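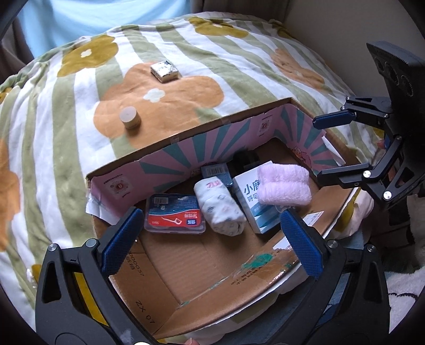 Reativos em algodão: a fixação depende mais do pH e do tempo de vapor que da marca do corante. Testei a linha Himer em 27 amostras, todas com a mesma receita de barrilha. Motivos grandes, como as flores cor de pêssego e mostarda desta colcha sobre listras verde-sálvia e brancas, são o caso difícil na estamparia: área cheia grande mostra qualquer variação de pasta.

2/ Alginato a 46 g por kg de pasta. Abaixo disso o contorno sangra na listra vizinha. Acima, a tela de malha fina entope.

3/ A Märta Løken usa ureia em dobro no inverno. Não reproduzi o ganho — meu vaporizador já trabalha saturado.

4/ Lavagem: fria, fria, fervura com detergente neutro, fria. Pular a primeira fria mancha o fundo branco.

5/ Falta medir solidez à fricção úmida. Planilha em agosto.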